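Trotwood Padded Folding Cloth, large
Item no. 1221
By Muvular

Home > Laundry and Linen > Pressing and Folding > Folding Cloths

In stock - ships from our own shelves

We have been selling folding cloths longer than we have been selling almost anything else, and the Trotwood is the one we keep coming back to. It is a big, soft, quilted cotton cloth that you throw over whatever flat surface you have handy (a bed, a dining table, the top of a chest freezer if that's how your house is laid out) and it turns that surface into a proper place for steaming, pressing and folding clothes. When you're finished, you shake it out, fold it in four and put it back on the shelf with the towels.

If you grew up in a house where the ironing got done on an old blanket on the kitchen table, you know the idea already. A lot of our customers write to tell us their grandmother had something just like it, and we love those letters! An ironing board is a fine thing for shirts, but it's narrow and it wobbles, and anything wider than a pillowcase spends half its time sliding onto the floor. On a cloth you can lay a whole dress out flat, front and back, and work your way down it without shifting it every few inches.

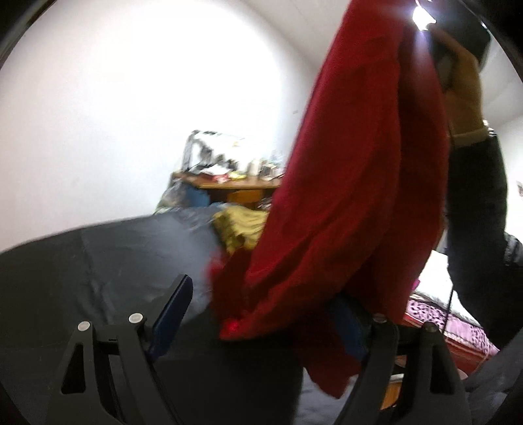 The padding is cotton all the way through, quilted in wide channels so it stays put in the wash. We tried a thicker version for one season and went back to this weight, partly for storage and partly because a very soft surface lets seams sink in, and then you press a ridge right into the good side of the fabric. This one has enough give for buttons and zippers to settle into, and enough firmness underneath that a crease comes out crisp.

The outer cover is a tight plain weave. It comes in natural and in slate. Natural shows scorch marks sooner, and some people prefer that as a warning that the iron is running too hot. Slate hides a good deal more and is the one most of us have at home.

What you get

One padded folding cloth, large
One cotton storage bag with drawstring
2 linen corner ties, for tables with legs you can reach
A printed care card

Steaming on the cloth

Plenty of you use a hand steamer these days and hardly touch an iron, and the cloth works nicely for that too. Hang the garment up or hold it by the shoulder for the first pass, let the weight of the fabric do some of the work, and then lay it down on the cloth while it is still warm to smooth the hem and sleeves with your palm. Knits especially like being finished lying down. A T-shirt left hanging with steam in it will grow at the bottom, and you'll never quite talk it back to its old length.

Give the cloth a few minutes to air before you fold it away. Steam goes into the padding a little every time, and a cloth that gets put up damp will smell like a basement by the end of the week. Over the back of a chair is fine. In May, when we can finally have the windows open in the workroom, ours hangs over the sill and is ready again by the time the coffee is.

About water

We get more questions about this than about the cloth itself. If your tap water is hard, use something softer in the iron. We carry a plain demineralized ironing water, simply labeled Water (it was meant to be a placeholder name and it stuck), in a 1000 ml bottle with a narrow spout that fits most irons and steamers. No scent, no color. A little lavender on the pillowcases is lovely, but put it in a spray bottle and keep it out of the machine, please.

Check the booklet that came with your iron before you switch. A few makers ask for tap water, or for a mix, and they know their own boilers better than we do. 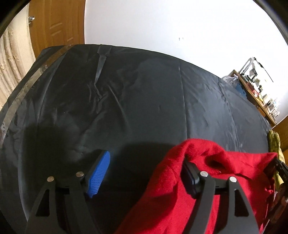 Sizing, and which one to order

The large is cut for a double bed or a table that seats six. If you mostly work at a kitchen counter, have a look at the Trotwood Runner instead, item no. 3524, made from the same cloth but long and narrow. It's handy for sleeves, scarves and table linen, and it rolls up instead of folding, so it can live in a drawer. Quite a few people end up with both, and we promise we didn't plan it that way.

Please measure before ordering if your table is round. The cloth has softly rounded corners and drapes well enough over a round top, but you'll want some overhang all the way around, and on a very wide table the large only just covers it. Write to us with the width and we'll tell you frankly whether it will do.

Protecting the surface underneath

The padding slows heat and steam down, but it won't stop them altogether. On a bare mattress or a plain scrubbed tabletop you have nothing to worry about. On polished or waxed wood, put a second layer under the cloth - a folded wool blanket is best - and don't rest the iron flat on its face while you answer the door. We don't recommend the cloth over glass.

Washing

Machine wash warm with similar colors. Expect a small amount of shrinkage the first time, which we have allowed for in the cutting. Skip the fabric softener, as it leaves a film that can transfer to your clothes under a hot iron. Tumble dry low or hang over two lines so the middle doesn't sag. Starch builds up on the cover over time and turns faintly yellow; a soak in warm water with a spoonful of washing soda generally takes care of it.

Goes well with

Kolář clothes brush, pear wood and boar bristle
Kolář sleeve roll, wool filled
Muvular pressing cloth, undyed muslin
Water, 1000 ml

Returns

Send it back unused, in its bag, and we'll refund you the full price. If you've washed it and a seam has let go, send it back anyway and we'll mend it.

Page updated 8 Feb 2019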